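Parts Store Working Group, Flullton site
Minutes, Tuesday, 2:30 p.m., upstairs room (the one with the good chairs was taken)

Present: Gil-soo Ji (chair), Receiving, Packing, Purchasing by phone. Minutes by Packing, again.

1. Last meeting's minutes
Approved after the word "shambles" was changed to "backlog."

2. October stock check
The system says 2,671 black moldings. Receiving says the system is an optimist. A recount of the Kwak lines was agreed, to be finished before the next meeting. Purchasing asked if the recount could be done without stopping picking. There was a pause, and the item was closed.

3. Beltex order
Beltex want 200 moldings in 12 deliveries and would like the first one early. Purchasing has told them yes. Packing would have enjoyed being asked. Gil-soo will call Beltex and find out what "early" means.

4. Labels
The Clistska label printer is still printing everything slightly to the left. Receiving has been sticking the labels slightly to the right to compensate. Carried forward for the fourth time.

5. Shelf and totes
Two pictures: the moldings on the yellow beam and at the tote.

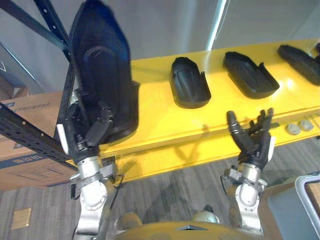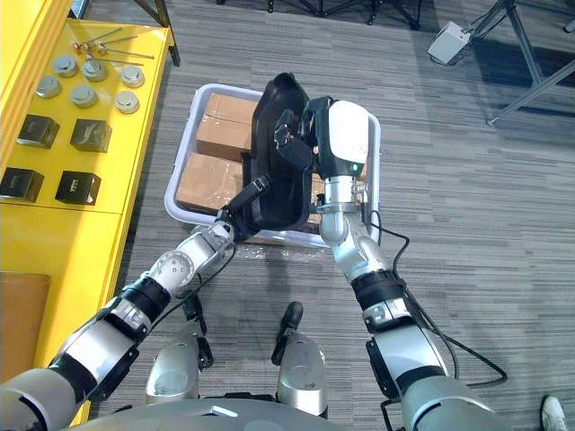 Discussion then went where it always goes, to how the moldings should travel. Receiving wants them nested flat; Packing wants them on end, with something between them so the rims don't rub. Purchasing said the customer has never complained about rims, and was reminded that the customer has also never been sent a full load. It was noted that the white tote already has two cardboard boxes in it, which leaves the moldings to share whatever room remains. Agreed: boxes and moldings get separate totes from now on. Even spacing on the beam, as in the first picture, was liked by everyone and will be kept up until somebody is in a hurry.

Action: Packing to try 7 moldings on end in one tote and report back.
Action: Receiving to find more totes. Borrowing ours does not count.

6. Any other business
The kettle. Deferred.

Meeting closed 3:25 p.m. Next one same time, same chairs.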